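Search this site
Enter keywords
Go

Print this page | E-mail to a friend

February
By Lerato Steyn

Second life for the big iron

The first time I took the lid off an old server I was 22 and had paid 20 pounds for it at a clearance in Ladbridge. It weighed as much as a small fridge, it sounded like a hairdryer in a biscuit tin, and I loved it straight away. I still have it. It keeps my photographs, my recipes and far too much music, and it has never once complained.

Plenty of people are catching the same bug. Offices clear out machines that have years left in them, and a good number end up on kitchen tables, where somebody with a screwdriver and a free evening brings them back to life. The group I go to, Dimo, meets above a carpet shop and has a shelf of them waiting at any given time. Bring cake and you can have first pick!

What gets me every time is how handsome they are inside. A home computer tends to hide its best bits under plastic covers and coloured lights. A server board is all business, and somehow that makes it prettier: rows of parts set out like streets, tiny white lettering everywhere, and in the middle of it the processor, sitting in its metal frame like a stone in a ring. 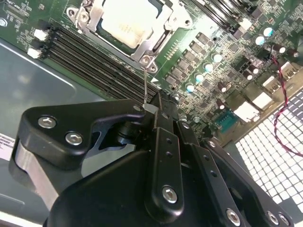

The processor in its silver retention frame, with the memory slots running alongside.

Swapping the processor is the job beginners dread, and it's my favourite. You switch off, pull the plug and give yourself plenty of light. The cooler comes away first (gently, because old paste can grip like toffee). Then there's the lever, a thin bit of bent wire that holds everything down. It takes more of a push than you'd like. The first time I did it I was certain I'd broken something, and I went and made a cup of tea before I dared look.

Hold the new chip by its edges, match the corner mark, and let it settle into place under its own weight. If it doesn't sit flat, lift it out and try again. Never press. I've seen one set of bent pins and I don't want to see another.

Memory is easier and makes just as much difference. My own machine, which I named Yook after a long night and too much coffee, went from sluggish to sprightly with four second-hand sticks. The whole upgrade, processor included, came to 189 pounds, and I'd set aside 200, so the change went on a new fan. A quiet one, at last.

Grilel, the little repair counter by the station, will test old parts while you wait, and they're patient with daft questions. I've asked them most of the daft ones already. Take your board in an anti-static bag, and write down its model number before you leave home, as it's usually in the smallest print on there.

Print this page | E-mail to a friend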